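What is science fiction?

Have you ever looked up at the stars and wondered who might be looking back? Or wished you could visit the year 3900 just to see what people have for breakfast? Then you already think a bit like a science fiction writer!

Science fiction (lots of people call it sci-fi, said "sigh-fye") is a kind of story that begins with a big question. The question nearly always starts with the same two words: what if?

What if we could live under the sea? What if your dog could talk, but only about maths? What if a whole town woke up one morning and found there were two moons?

The writer picks one of these questions and then thinks very hard about what would happen next. That second part is where the real fun is. If there were two moons, the tides would go wild. Fishing boats might get stuck. Nights would be brighter, so owls might have trouble hunting. One little idea grows and grows until there's a whole world to explore!

How is it different from fantasy?

Good question, and grown-ups argue about it all the time. In a fantasy story, a carpet flies because it is magic, and that's all you need to know. In science fiction, the carpet would need an engine, or a strange new metal woven into it, or some other reason that sounds as if it could be true one day. The science doesn't have to be real. It just has to feel as if somebody could have worked it out.

Some books are a mixture of both – a dragon on a spaceship, for instance – and those can be brilliant too.

Making up a world

Let's try one. We'll call our planet Pluvbridge, and on Pluvbridge it has been raining for 400 years. Now ask yourself some questions. What are the houses like? Do people walk to school, or do they swim? What does the word "sunny" mean to someone who has never seen the sun?

Next we need somebody to live there. Our hero is a Plodard, a slow, friendly creature with 3 knees on every leg (it takes ages to sit down). One day the rain stops. Everyone else is delighted, but the Plodard is worried, and sets off to find out where all the water has gone.

See how quickly that turned into a story? We only had some rain and some knees to start with!

Does sci-fi ever come true?

Sometimes! Writers were sending people to the Moon in stories long before any real rocket got there. Most made-up inventions never get built, though, and that's fine. A story about the future is often a way of thinking about things that matter now, like being fair, being brave, or looking after the place where we live.

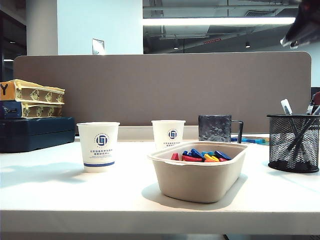
Does a science fiction story have to be set in space?

It can be set anywhere you like, even in your own street, as long as there's a "what if" idea in it that could perhaps be explained by science.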